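De : liste-textiles-entretien
Objet : Re: [entretien-textile] Retrait au lavage des draps housses, lot Povness
Date : 2 juin 2018

Bonjour à tous,

Je réponds au message de mardi, que je reprends en partie ci-dessous.

> Nous avons reçu 100 draps housses Povness en coton peigné, finition
> dite stabilisée. Après quelques passages à 60 °C, une partie des
> pièces ne couvre plus correctement les angles du matelas. Le
> fournisseur indique un retrait résiduel de 3 % maximum et nous
> renvoie à notre cycle de séchage. Deux questions :
> 1) comment mesurer le retrait de façon opposable ?
> 2) faut-il incriminer le séchoir ou la toile ?
> Par ailleurs le personnel se plaint du temps de repassage, qui a
> nettement augmenté depuis le changement de référence.

Sur la première question. La mesure se fait à plat, sur pièce conditionnée, jamais sur le lit. Un drap housse monté est sous tension et la cote relevée ne vaut rien. Il faut marquer la toile neuve avant tout lavage, au fil de couleur ou au feutre indélébile, par trois paires de repères dans le sens chaîne et trois paires dans le sens trame, à distance des coutures et de l'élastique. Chez nous l'écartement est de 51 cm, pour une raison purement matérielle : c'est la longueur du gabarit dont nous disposons. Un écartement de 50 cm simplifie le calcul. On relève avant lavage, puis après le premier, le troisième et le cinquième cycle, toujours après repos à plat dans le même local.

Un lot déjà lavé ne peut plus être mesuré de cette manière. Si vous avez conservé des pièces sous emballage, mettez-les de côté dès maintenant. Sinon, demandez au fournisseur un échantillon de la même référence de teinture et du même numéro de lot, les deux figurant en principe sur l'étiquette de colis.

Sur la deuxième question, les deux causes se cumulent presque toujours. La toile de coton est tendue pendant l'ennoblissement et garde des contraintes qui se relâchent à l'eau chaude. C'est le retrait de relaxation, obtenu pour l'essentiel aux premiers lavages. Le séchage en tambour y ajoute un retrait mécanique plus lent, qui dépend de la température de sortie et surtout du surséchage. Pour séparer les deux, il suffit de laver deux séries identiques, l'une séchée à plat, l'autre en tambour selon votre programme habituel. L'écart entre les deux séries est imputable au séchoir, le reste à la toile.

Nous avons fait cet essai l'an dernier en août sur 20 pièces, dix par série, avec une référence Desum de grammage comparable. Résultats moyens après cinq cycles :

Série à plat, sens chaîne : 3,8 %
Série à plat, sens trame : 1,1 %
Série tambour, sens chaîne : 5,6 %
Série tambour, sens trame : 2,0 %

La dispersion était faible dans la série à plat et nettement plus forte en tambour. Les pièces du dessus de charge et celles prises dans une housse n'ont pas séché de la même façon. 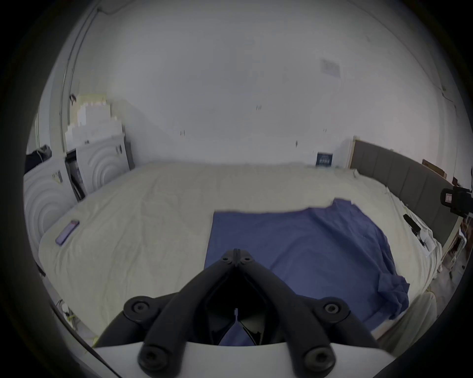

Concernant le temps de repassage, il convient de distinguer l'aspect du drap en service de son aspect en sortie de machine. Le premier dépend de l'usage, le second du procédé, et seul le second peut faire l'objet d'une réclamation. Un drap crème aussi froissé que celui de la photo, marqué de plis en de nombreux endroits et tombant lâche sur les côtés du lit, ne permet à lui seul aucune conclusion sur la finition. Pour comparer deux références, il faut noter l'aspect après séchage à plat sans essorage poussé, sous éclairage rasant, par comparaison à des répliques étalons, et par deux observateurs qui ne connaissent pas la provenance des pièces.

Trois réglages sont à vérifier avant de changer de référence :

- Taux de charge. Au-delà des trois quarts de la capacité nominale, les draps ne se déplient plus dans le tambour et les plis sont fixés à chaud.
- Humidité résiduelle en sortie. Pour un passage en calandre, le linge doit sortir encore humide. Si votre séchoir Chong est réglé sur une durée fixe, passez en arrêt sur sonde si le modèle le permet.
- Refroidissement. Une phase finale sans chauffage d'au moins huit minutes, tambour en rotation, et déchargement immédiat.

Sur notre installation, la correction du seul taux de charge a suffi à ramener le passage en calandre à sa durée antérieure. Je ne garantis pas le même effet avec une toile plus dense.

Pour la réclamation, vérifiez la rédaction de la fiche technique. Un « retrait résiduel de 3 % » sans indication de méthode, de nombre de cycles ni de mode de séchage n'engage pas à grand-chose. La fiche Cleklow que nous utilisons comme modèle précise les trois, ainsi que le sens de mesure. Je peux la transmettre hors liste à qui en fait la demande.

Reste la question de la cote d'origine. Certains fabricants livrent des housses coupées avec une surlongueur qui compense le retrait attendu, d'autres à la cote exacte du matelas. Dans le second cas, 4 % sur une longueur de 200 cm représentent 8 cm, et aucun élastique ne rattrape cela sur un bonnet de 25 cm. Il serait utile de connaître la profondeur de bonnet de vos Povness et l'épaisseur réelle des matelas, alèse comprise.

Merci d'indiquer aussi le programme exact (température, durée du palier, vitesse d'essorage) dans votre prochain message.

Cordialement,

Le service lingerie

--
Pour se désabonner, envoyer un message vide avec « désabonnement » en objet.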